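# 3. What Ends Up on the Bed

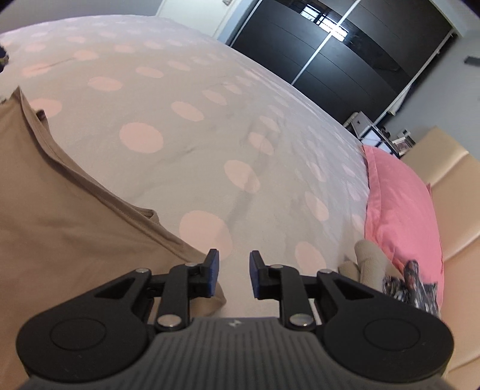
**Figure 1.** A bed in use as a holding surface. A salmon-pink pillow, a beige plush toy and a crumpled black-and-white patterned fabric item lie on a dotted duvet, with a tan fabric item draped over the left side.

## 3.1 The bed as a landing place

We went into this study expecting chairs. Almost everyone we talked to in the pilot had a story about the chair, the one in the corner that slowly disappears under sweaters, and we had drafted half of our coding sheet with that chair in mind. Then the diaries started coming back from Ultcombe and Hultdale, and the bed was everywhere! Of the 530 tidying episodes written up by our 50 households, 328 mentioned the bed as a place where something was put down, sorted, folded or simply left for later. We had to rewrite the coding sheet, and we were delighted to do it.

Figure 1 shows the kind of arrangement we came to look for. The duvet is spread out, pale gray with big soft pink dots, and it has only faint wrinkles and one darker crease running diagonally across the middle. Yet several things are resting on it. In our terms this bed is *covered but not cleared*, and it was the state that gave us the most to talk about. A strict reading of "made" would ask for a smooth surface with nothing on it except bedding. Very few of the people in our sample used the word that strictly. For most of them, once the duvet was over the mattress the bed was made, and whatever sat on top was a separate matter with its own rules.

Those rules were wonderfully detailed. One diary keeper in Hultdale allowed clean clothes on the bed and nothing that had been worn outdoors. Another was happy to put a coat there, but only at the foot, and only on the side nearer the door. A teenager in Ultcombe divided the duvet into an "in" side and an "out" side every evening and drew us a small map of it, which we have kept with the coding notes.

## 3.2 Residents and visitors

We sorted the objects found on beds into 2 groups. *Residents* are things that belong there and come back after the bed is made: pillows, a folded blanket, a favorite stuffed animal. *Visitors* are things on their way to somewhere else, and clothing made up most of them.

The split sounds simple on paper. In practice it can be hard to make by eye, and Figure 1 is a good case. The pink pillow is easy to class as a resident, even with its cover bunched at the edges. We coded the plush toy in front of it as a resident as well, following the diaries, where soft toys were nearly always given a fixed spot close to the pillows. The patterned item beside the toy is harder. It is crumpled, its print is busy, and from the picture alone we could not settle what it is. The tan item on the left could be a garment or a throw. If it is a throw, it is a resident and may be lying just where it should. If it is a garment, it is a visitor, and the bed has one more job to be done before night.

We marked such items "open" and did not force them into either group. Érica Cordeiro, who coded the Ultcombe material, argued early on that the open items deserved a category of their own, and she was right. They turned out to be the things household members disagreed over most. In the follow-up talks in April, couples and siblings sorted the same pile in very different ways, often with a good deal of laughter.

## 3.3 The short distance to the wardrobe

A second pattern pleased us even more. We had assumed that visitors would collect on beds in rooms where storage was far away or full. The diaries gave little support to this. Plenty of beds held clothing with a wardrobe standing in the same room, as in Figure 1, where a large black one with glossy sliding doors stands beyond the bed.

What seemed to matter was the decision, far more than the walk. Our diary keepers wrote about clothes that were "between": worn once, clean enough to wear again, not clean enough to hang beside fresh things. The wardrobe had no answer for these. The bed did, at least until bedtime. Several people described the evening clearing of the duvet as the moment when every undecided item finally got its decision, and a few said they liked being pushed into it.

Sliding doors came up too, and we had no code for doors at all. Some diary keepers noted that only one half of the wardrobe can be open at a time, so they spread everything out on the bed first and put it away by side. We added a code for this, *staging*, partway through the Hultdale material and went back over the earlier diaries to apply it. Staging piles are sorted and short-lived, and their owners speak of them quite fondly. They need to be kept apart from the leftover piles discussed in Section 4, which can look much the same on a duvet but are described in very different words.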